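I have been trying to learn my grandfather's language for 8 months now, and I can confidently order soup. I can also say that the soup was good, that I would like more soup, and (on a brave day) that my sister doesn't eat soup. Beyond that it all gets rather foggy, but I'm enjoying myself more than I've enjoyed anything in years, so I thought I'd write some of it down before I forget what being a complete beginner felt like.

Grandad came over from Slovakia as a young man and spoke almost none of it to us. My mum has a handful of words, mostly for telling children to get down from things, and she says them with such force that I grew up thinking the whole language was made of warnings. When she turned sixty last spring I found a bundle of his letters in the bottom of her sideboard, tied with garden string, and neither of us could read a line. I took them home, made a pot of tea and sat there turning them over, feeling a bit ashamed of myself.

So in I went. I started with an app called Bimby, which has a little green bird who congratulates you for everything. I got very good at pleasing the bird. I could match pictures of apples to the word for apple at tremendous speed, and then my mum's cousin rang from Žilina and I couldn't get out so much as a hello. I said "apple" to her. She was very kind and said yes, they had plenty.

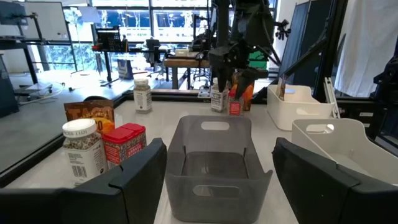
After the apple business I decided I needed a real person, and a woman at my choir passed on the number of a teacher, Ľubomír Vondráček, who gives lessons over the computer in the evenings. He is patient in a way I find slightly alarming. He'll wait a full minute while I hunt for the end of a word, hands folded, looking at me as though I'm about to say something wonderful. Then I say it, and it's wrong, and he nods and waits again.

And oh, the ends of words! I'd been told about the cases, but I'd sort of hoped they would turn out to be optional. Everything changes depending on what it's doing in the sentence. A town is one thing when you like it and another when you're in it and something else again when you've just left. Even people's names change, so that my own grandfather seems to go by several different ones in the letters, and I spent a whole weekend convinced there was a brother we'd never heard of. (There was no brother. There was a genitive.)

My system, if you can call it that, is cards. I've filled an old Ostema biscuit tin with them, 900 at the last go through, all in my terrible handwriting, and I do a small stack every morning while the kettle boils. I tried colours for the genders and gave up when the blue pen went missing. What does seem to help is writing a whole silly sentence on each card instead of the bare word. I will never forget the word for a bishop now, as mine is stuck in a lift with a goose.

The other thing that helps is talking to myself. I narrate the washing-up. I narrate the walk to the post office, quietly, with my scarf pulled up, and I've got so used to it that I said good morning to Mrs Rønning next door in the wrong language and she said it straight back to me, quite unbothered, then asked if I wanted some rhubarb.
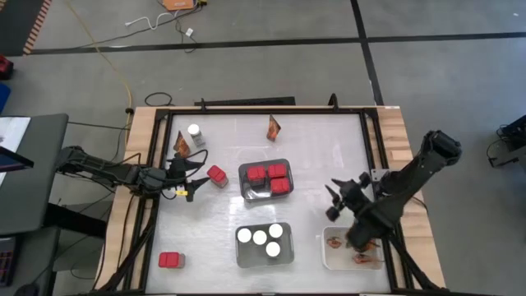

I ought to say something about the letters, as a few of you have asked. I've got through 4 of them, with a dictionary, a magnifying glass and a good deal of help from Ľubomír when Grandad's handwriting goes sideways. They're to his mother. They're mostly about the weather and his boots. He complains about the bread here at some length, and in one of them he describes a girl at the bus stop who laughed at his hat, and I had to stop there for a while, as that was my gran and I know that hat.

Mum rings every week to find out where I've got to. I read them to her slowly, first in his words and then in ours, and she'll sometimes say a bit back to me under her breath, getting the sounds far better than I do. She won't hear of having lessons herself.

The next one is a long one, both sides of three sheets, and the first line has a verb in it that I can't find anywhere. I'm taking it to Ľubomír at six o'clock.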